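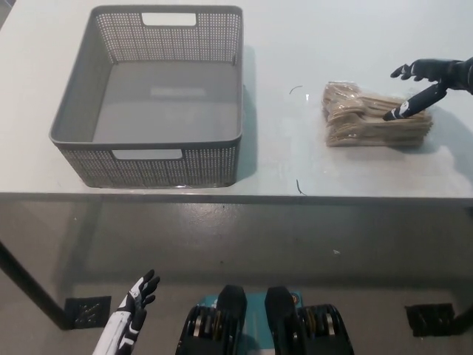

I got to the side door of Shetty Hall early, and I could already hear the storm. It was a good one, too, with a long low roll of thunder and then rain coming in over the top. By the time I found my way backstage the weather had stopped and the woman responsible was eating a granola bar.

She makes the live sound effects for the radio theater series at Shetty Hall, the old performing arts building at Sillcombe College in Udton. The actors stand at microphones with their scripts, and she stands off to one side with a couple of tables and makes everything else: footsteps, doors, horses, a body going down a flight of stairs. She asked me to leave her name out of this ("put the students' names in before mine," she said, and then the students asked me to leave theirs out too), so I'm going to call her the effects artist and hope that doesn't sound too grand.

She's been doing it for 10 years. Before that she was a theater major who wanted to direct.

"I was a terrible director," she told me. "I'd sit in rehearsal and close my eyes. The actors hated it! They'd be doing all this lovely work with their hands and I'd be listening to the floor."

A professor noticed and handed her a pair of shoes and a square of plywood. She still has the plywood. It lives under the first table, and she walks on it with her hands inside the shoes, which looks silly for maybe a minute and then stops looking like anything, since you're too busy wondering who's coming up the path.

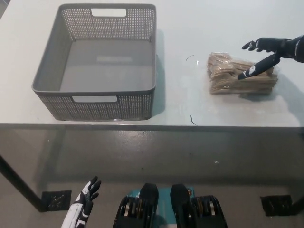 I asked what the hardest sound was, expecting her to say an explosion or a train. She said a kiss.

"People laugh. Every time. It doesn't matter how sad the play is. I do it on the back of my wrist and I have to keep it short, and I can't look at the actors or I'm gone."

Trains are easy, apparently. So are crowds, if you have students who will mutter. The spring show was Rarnix, a new science fiction script written by one of the seniors, and it called for a creature that nobody in the story ever gets a good look at. The class spent weeks on it. They tried wet leather gloves and a cello, and at one point a bathroom plunger in a bowl of oatmeal – I really wish I'd been there for that one. The final creature was a student breathing through a length of vacuum hose, with somebody else dragging a rake very slowly over canvas.

"It got a scream," she said. "A real one, from the balcony. I wrote the date inside the cabinet door."

The December show is the one that pulls the crowds. Last season it brought in 2322 people over its whole run, which the box office was happy to tell me, and plenty of them come back every year just to watch her table. She has mixed feelings about that. The whole idea is to listen, she says, and she used to work behind a screen until parents complained that their kids couldn't see. 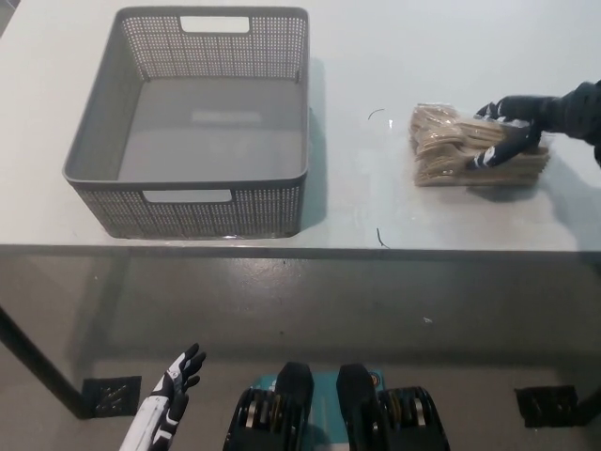 Her class is the part of the job she talks about most. It meets twice a week and takes 7 students at a time, and the first assignment is to close your eyes and guess a sound, then argue about it. They don't get thunder sheets or wind machines at that stage. They get household stuff, things like a gray plastic basket with a grid of little holes in the side or a clear package of wooden cutlery, and they have to find a sound in it that isn't the obvious one. Run a fingernail along the holes and you have a zipper, or a cricket if you slow down. Squeeze the package up close to a microphone and the plastic gives you a campfire, and the wood knocking around underneath does a nice job as the logs.

"The fancy gear comes later," she said. "If you start with the thunder sheet, all you ever want to do is thunder."

I wanted to do thunder, naturally. She let me. The sheet hangs from a pipe over the second table, and you're supposed to shake it from the bottom corner, gently, and let it build. I did not let it build. A student out in the lobby yelled to ask if we were okay.

We talked a little about recordings. She isn't against them, and the college has a perfectly good sound library, but she likes being able to wait. An actor takes a longer pause one night, and the door can hold off until the pause is done. "A door should listen before it opens," is how she put it, and then she rolled her eyes at herself and told me not to print it. (Sorry!)

Next season's scripts were in a pile by her chair. There's a ghost story, a comedy set on a ferry, and a Western she's been putting off because of the horses. Coconut shells work fine for one horse at a walk, but this script wants two of them galloping, one a bit lame, and she's been practicing on the kitchen counter at home. She did some of it for me on the tabletop with just her fingers. I could tell which horse was in trouble.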